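Search this site Enter keywords Go
Last updated: 09/04/2019
Reading time: 3 min

Prastano's next phone: wait for the price

Prastano has started sending out teasers for its next mid-range phone, the Bindik 4, and the usual sites have already decided it is a bargain. I would hold off. All we have so far is a dark outline, a slogan about "all-day freedom" and a line promising up to 800 nits of screen brightness. Up to, note. The last Bindik came with a similar promise and I still had to cup my hand over it at the bus stop.

The leaks come from a shop listing at Sedico, taken down within hours. It gave a price of 423 euros, with three cameras on the back and a choice of two storage sizes. Shop listings are often filled in with guesses so that the page is ready on launch day, and this one had the battery size down as the same figure as last year's model, which smells of copy and paste to me.

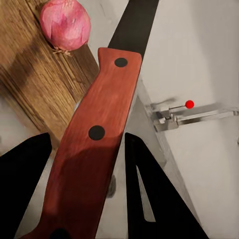

Theda Reuter wrote in to say I was being unfair, that her Bindik 3 has had every update on time and that a small price rise would be fine if the new one is looked after as well. Fair enough on the updates. My own came late twice, and the October one took away the option to turn off the lock screen news, so we may have to differ.

What bothers me more is the talk of a "smart" camera mode made with Wysocka. The two firms say it will pick the best shot for you. They don't say whether the picking is done on the phone or on somebody's server, and when I asked Prastano's press desk I got the slogan back again.

There is no launch date yet, and no word on whether the headphone socket stays. If your present phone still holds a charge, keep your money until the shops have a real one on the counter and you can see what it costs with the charger in the box.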